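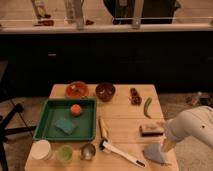
Every June the decluttering articles come back, and every June I read them and get annoyed. The latest one says a kitchen should hold only what you used in the past month, and that a clear counter makes you a calmer cook. Does it? A table with a couple of bowls, a green tray, a sponge and a gray cloth on it looks to me like a table somebody can use. I don't see what improves if all that goes behind a door.

The article came from Pamari, who sell storage boxes. A set of 4 costs $76, so you clear out your stuff and then buy more stuff to put the rest in. Meirion Jenkins sent me the link and swears the method worked for him. Maybe. He also swore by the Hayes label maker, and I have seen his pantry.

The piece cites a survey of 1548 households, with no word on who ran it or what they asked. "Felt better" was the main finding. Better than what? I felt better after lunch.

I did try it for two weeks. I gave away a colander and had to buy another one in Arolville.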